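Pre-opening safety checklist, tube handling demonstration
Flidine open day, Lasach building, ground floor
Cell: Kioko bench cell, one arm, two-finger gripper
Checked by: Gladys Mwakalinga
Cell operator: Awuor Rotich
Month: July
Start of check: 7:40 a.m.

Status codes: OK = acceptable as found. FIX = corrected during the check. OPEN = to be closed before the first group enters. N/A = does not apply to this cell.

Section A. Visitor area

A1. Barrier in place on the visitor side. OK
Comment: Barrier run measured at 2,840 mm. It covers the full front of the cell and returns to the wall at the left end. The return at the right end is a hinged gate. See A3.

A2. Distance from barrier to nearest point of arm travel at least 1,000 mm. FIX
Comment: The left foot of the barrier had been moved inward, probably by the floor cleaning machine. Reset to the tape line and measured again at both ends and in the middle. The tape is lifting at one corner and should be replaced with the wide type for the afternoon.

A3. Gate closed and latched during motion. OK
Comment: Gate switch tested twice. Arm stops on opening and does not restart on closing. Restart requires the reset button on the operator side.

A4. Walkway clear, no cables across visitor route. FIX
Comment: Power lead for the display screen ran across the walkway under a rubber cover. The cover was too short by a shoe length. Lead rerouted along the wall.

A5. Group size limit posted at the door. OK
Comment: The sign is readable from the corridor. The person at the door has the same number as the sign. Last year they did not match.

A6. Seating for visitors who cannot stand through the demonstration. OK
Comment: Chairs are behind the standing line. Do not let them migrate to the barrier.

A7. Noise level acceptable without hearing protection. OK
Comment: Arm only. The compressor in the adjoining room is off for the day. The gripper is electric.

Section B. Stops and control

B1. Emergency stop, operator side. OK
Comment: Pressed with the arm moving at demonstration speed. Stop immediate, brakes held, tube stayed in the grip.

B2. Emergency stop, visitor side. OPEN
Comment: Works, but the button is partly hidden by the banner stand. Move the stand. A. Rotich to confirm by initials at the end of this sheet.

B3. Speed limit active. OK
Comment: Limit is set in the Laltum control software and locked with the supervisor code. Demonstration program checked against the approved version. The version on the cell was the correct one.

B4. Manual mode key removed and held by operator. OK

B5. Recovery after stop, gripper closed on a tube. OK
Comment: Operator supports the tube by hand before the fingers are opened. Gloves on, arm power off. This was walked through with A. Rotich and does not need to be repeated for the second operator, who signed off on it in June.

B6. Cycle counter recorded. OK
Comment: 1,681 at the start of the check. Record again after the last group.

Section C. Samples and bench

C1. Demonstration material is harmless and labeled on the data sheet. OK
Comment: Chalk powder in tap water, made up by the lab the evening before. Visitors will ask whether it is a medical sample. Operator has the one-line answer and should give it before they ask. No real samples are to be in the room while visitors are present, including in the small refrigerator, which has been emptied and left open.

C2. Tubes are plastic, no glass. OK

C3. Caps fully seated. FIX
Comment: One cap was cross-threaded. Tube discarded and replaced from the box. Caps are to be tightened by hand and not with the cap tool, which leaves burrs.

C4. Rack stable on the bench. OK
Comment: Pushed from each side with one finger. Rack did not tip. Stays in the same position for every run; if it is moved, the operator runs the slow pass before the next group.

C5. Bench surface clean and free of liquid. OK
Comment: A few dark specks on the work surface. Wiped with a damp cloth, they stay. They are surface marks and have no effect on handling. Facilities may look at them when the top is next out.

C6. Gripper pads secure. OK, with remark
Comment: Pads are scuffed on both fingers, with light patches showing through the black. Pulled at each pad by hand, no movement and no lifted edges. Acceptable for the day. Replace at the next service and do not wait for the end of the interval.

C7. Tube held without slip during a full transfer. OK
Comment: 3 transfers at demonstration speed, no slip. Grip force left at the program value. Gripping near the tapered end leaves the scale clear for visitors but gives less contact than gripping higher up. If a tube is seen to rotate in the fingers, stop and go to the higher grip program.

C8. Pickup of a loose tube from the bench. OK
Comment: Tube laid flat, to the right of the rack. The operator places it with the arm stopped and the gate shut. Visitors are not to place tubes, however politely they ask.

C9. Camera views usable on the visitor screen. OK
Comment: Wrist view and bench view both come up. Wrist view is soft at close range. Lens cleaned, slight improvement. 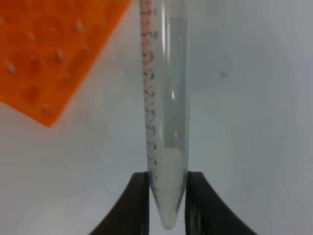 Tube gripped near the taper, scale toward the camera. See C7.

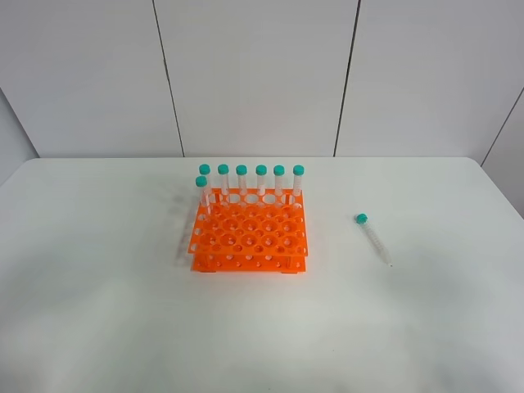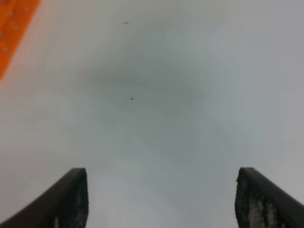 Section D. People

D1. Operator briefed and rested. OK
Comment: A. Rotich runs the morning groups. Changeover at 12:30 p.m., with the cell powered down while the two operators talk. Handover is verbal plus the log sheet.

D2. Second person present whenever visitors are in the room. OK
Comment: The second person watches the visitors and does not answer questions about the program. At the spring demonstration the second person was drawn into a long talk about path planning at the far end of the barrier, and the gate was opened behind him. The switch did its job. The position is now marked on the floor.

D3. First aid kit and eyewash location known. OK
Comment: Kit is in the corridor, left of the door. Eyewash is in the prep room. Both shown to the second person, who did not know about the eyewash.

D4. Children under adult supervision. OK
Comment: Small children can reach between the lower and middle rails of the barrier. Measured reach is still well short of arm travel at the 1,000 mm line. Keep strollers in the corridor.

D5. Photography rule posted. N/A
Comment: Flash is permitted. The cell does not use the vision system for any stop function.

Section E. Shutdown

E1. Arm returned to park position between groups. OK
Comment: Park is one button. Confirm that the status light has gone from green to white before inviting anyone to the front.

E2. Tubes removed and rack emptied after the last group. To be done
Comment: Chalk water may go down the prep room sink with plenty of running water. Tubes and caps go in the plastics bin. Rinse the rack.

E3. Power isolated and lock fitted. To be done
Comment: Lock key goes back to the Lasach front desk and not into the drawer under the bench.

Open items at end of check
B2, banner stand. Moved at 8:25 a.m., button visible from the whole barrier line. Closed. A.R.
A2, tape. Still open, wide tape ordered from stores. Cell may run in the morning with the line as it is.
C6, pads. Not blocking. Entered in the service log.

Cell released for demonstration, first group 9:00 a.m.
G. Mwakalinga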